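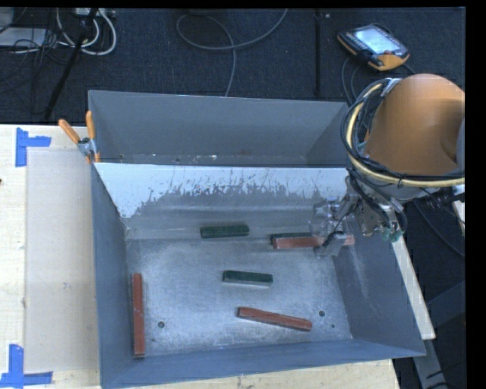 Teaching bin picks by hand vs. joystick - what are you using?

lulholm_bench
Posted August 9, 2024

Setup is an orange six-axis arm, two metal bins clamped together on a table, red and green blocks. Task is pick from the front bin, place in the rear one. I have 400 demos recorded by joystick and the policy still does badly on blocks close to a wall. The fingers come down on top of the block or touch the bin side and the arm faults out. Blocks in the open are fine. Would hand guiding give me better data?

Haruna
Yes, in my experience. When I hold the arm I can feel the finger touch the wall and back off. With a joystick you only find out when the force limit trips.

pikus_tech
I'd disagree. With hand guiding your own arm ends up in the camera view for the whole demo, and it isn't there at run time. We recorded 668 demos that way on the Pikusmont line and threw out almost all of them.

Haruna
You can replay the path afterward with nobody touching the arm and record the video then. It takes twice as long but the images are clean.

pikus_tech
Replay only works if every block is back exactly where it was. In a bin of loose blocks that's a pain.

steser_dave
How many of the 400 start with a block against the wall? If you drop them in at random, most land in the middle and that's what it learns. Place them by hand for a while - along the side, in the corners, two of them touching.

lulholm_bench
Not many. I was just tipping them in. I also always come in with the gripper at the same angle.

steser_dave
Then I'd fix that before changing how you teach. Turn the gripper so the fingers close along the wall, and slow down for the last bit.

pikus_tech
Agree with this. Keep the joystick, lower the speed.

Haruna
Still think you should try a small batch by hand and compare.

lulholm_bench
OK, I'll do wall starts by joystick first and a hand-guided set after that. Will post numbers in October.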